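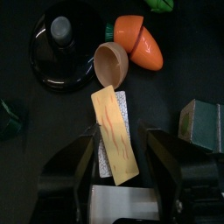
*Fig. 4. Lid, carrot and half-shell on a dark tabletop, with the board.*

## 3. Setting out and putting away the Skotberg play kitchen food set

This section covers the loose pieces: the cookware lid, the cutting board, the split foods and the half-shells. For assembling the stove cabinet, see Section 2. For the sink and faucet, see Section 5.

### 3.1 Before first use

1. Open the inner bag and tip the pieces onto a flat table.
2. Check them against the packing card. If a piece is missing, write down the card number (yours will start with 254) and contact Ornanance before you throw out the carton.
3. Wipe every piece with a damp cloth and a drop of dish soap. Dry with a towel.
4. Let the split foods air dry, open side up, for 15 minutes before joining them.

> **CAUTION:** Small parts. Keep the split foods away from children under three.

### 3.2 Joining and splitting the carrot

The carrot comes apart into a top section, which carries the green leaves, and a pointed tip.

1. Hold the top section by the orange part. Do not pull on the leaves.
2. Line up the flat face with the tip.
3. Press straight together until the two sections hold.
4. To split, set the carrot on the board and press the play knife down at the seam.

If the sections no longer hold, look for lint or dried soap on the joining faces and wipe it off. Do not use glue or tape.

### 3.3 The cutting board

The board is the long pale-yellow piece with wavy orange grain lines. Use it with the grain side up. The lines are painted and will wear if the board is scrubbed, so clean it with a soft cloth only.

> **NOTE:** The board is for the play knife. Real knives will ruin the finish.

### 3.4 The lid

Lift the black lid by its gray knob. If the knob turns in your fingers, hold the lid still and twist the knob clockwise until snug.

The glossy side shows fingerprints. A dry cloth takes them off. Do not use window cleaner or anything with alcohol in it.

### 3.5 Half-shells

Store the tan half-shells nested, open side up, with nothing heavy on top. A shell that has been squeezed out of shape should be replaced.

### 3.6 Putting away

1. Join all split foods.
2. Lay the board flat in the bottom of the Nedelcu bin.
3. Put the lid on the board with the knob up.
4. Fit the foods and half-shells around the lid.
5. Close the bin and slide it into the lower cabinet.

> **CAUTION:** Do not store the set next to a heater or in a parked car. Pieces can warp.

Replacement foods, shells and lids are sold separately. Order from Ornanance Parts, Skellstead, and quote part group 3,256.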